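Subject: Re: [chore-bench] Are we anywhere near "clear the table"?
From: Naledi Fourie
To: chore-bench list

Table-clearing, current state
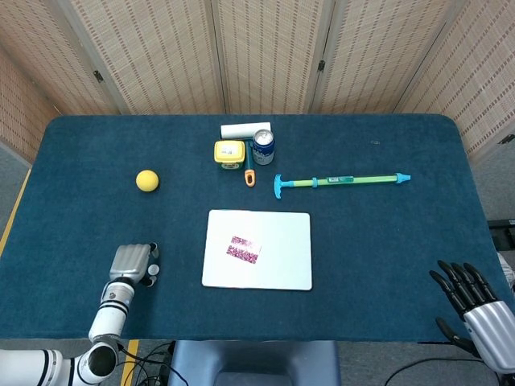 1. What the task is

Clear a felt-covered table with two humanlike hands. The set includes a foam roller, a drink can, a square container with a yellow lid, a small orange-handled tool, a toy water gun, a yellow foam ball and a small card lying on a white board. A child of six does this without comment. Replies to Santosh are inline.

Santosh Uniyal wrote:
> The Prolton people told me in June that household pick-up is solved and
> only speed is left. I would like to see that claim broken down by object
> before we put it in the review.

Agreed. The breakdown from our last block is below. We ran 401 attempts, one object per attempt, layout changed by hand between runs. An attempt passes if the object ends up in the bin within 124 seconds and nothing else leaves the table.

Foam ball: passes nearly always. Compliant, forgiving of a bad approach angle. I would drop it from the headline score, as it props up the average.

Can: good when upright. Once it is on its side it rolls, and the planner keeps aiming at the old position. We only test with empty ones. A full can is a different mass and a different mess.

Foam roller: fine for grip, poor for clearance. When it lies behind other objects the forearm tends to sweep the front row on the way in. Most of our "nothing else leaves the table" failures are this one.

Water gun: mixed. The handle is the obvious place to hold it, but the policy often goes for the barrel, and then the long end swings during transfer.

Card: still the worst. It has no edge a fingertip can get under. The approach that works is to slide it past the rim of the board and pinch the overhang. The policy found this in 12 attempts and otherwise pressed down on the card until timeout.

> Does the second hand do anything useful, or is it there for the brochure?

Some use. It can steady the board while the other hand slides the card, but only if the operator demonstrations included that. The Mansour set did. The Justel set is almost entirely one-handed, and the policy trained on it parks the spare hand for the whole run.

> What would you tell someone who asks if they can buy one for the house?

No. A person clears this table in less time than the robot needs for one hard object. For a shop floor with a fixed list of rigid parts the answer is closer to yes, and the Skuvex cell is a fair case – but that cell has fixtures, and a living room doesn't.

2. Requests

a. Please report per object. One pooled success rate hides the card completely.

b. State whether resets were done by a person. Ours were, all of them, and that labor belongs in the cost.

c. If you have training data with thin flat items on a raised surface, I would like to borrow it. We have 3150 demonstrations and very few cover that case.

Santosh, I can send the raw logs if the review needs them. The timeout column is wrong for the first batch, so use the event log there.

Naledi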